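MEC 211 Bench Practice
Handout 7: Small mechanisms, hand tools and bench storage
Garnumard Technical Institute, Toprak Building

1. Rack and pinion

A rack is a straight bar with teeth along one side. A pinion is a small round gear that meshes with it. When a pinion on a fixed shaft meshes with two racks on opposite sides, turning it moves the racks in opposite directions by equal amounts.
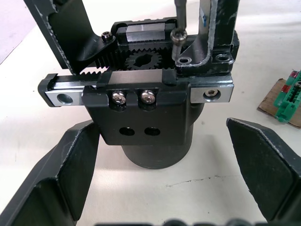 Travel per turn of the pinion equals pi times the pitch diameter. With a pitch diameter of 12 mm, one full turn gives 37.7 mm of travel on each rack, and the gap between the two rack ends changes by twice that. Backlash is measured at the rack, with the pinion held.

2. Bench layout

Parts are laid out before assembly starts. Small parts are sorted by type and size. Items of irregular shape are kept toward the back, and the front edge stays free for handling. 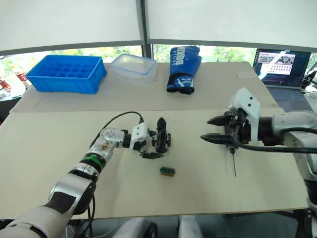
Divided storage is preferred for fasteners. Mixed lengths of the same thread are the most common cause of bottomed screws in the Plevivo exercise. Closed containers are labeled on the lid and on one side.

3. Powered screwdrivers

Start each screw by hand for two turns. Set the clutch to its lowest value and raise it one step at a time. Do not use a powered driver on plastic threads.

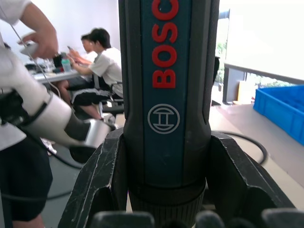
Fig. 3. Bosch cordless screwdriver, upright.

Check the bit for rounding before use. A worn bit damages hex sockets first. Replace bits after 4,000 cycles, or sooner if slip is noted in the log.

4. Surface and contrast

Inspection depends on the background as much as on the lamp. Dark parts are checked on a light surface and bright metal parts on a dark one. A black item on a nearly white tabletop, as in Fig. 4, has a clear outline, but small dark specks on the surface are just as easy to see and should be wiped away before chips are looked for.

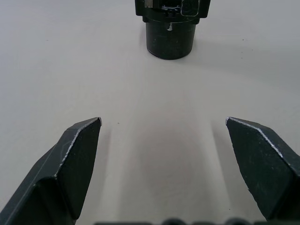 Lamp position is set after the background is chosen. A single lamp gives hard shadows that can hide a lower edge. Two lamps at equal height give softer ones, comparable to the diffuse bands on the tabletop in Fig. 4, and edges can then be read with less error. Record the lamp positions on Netstead form 611.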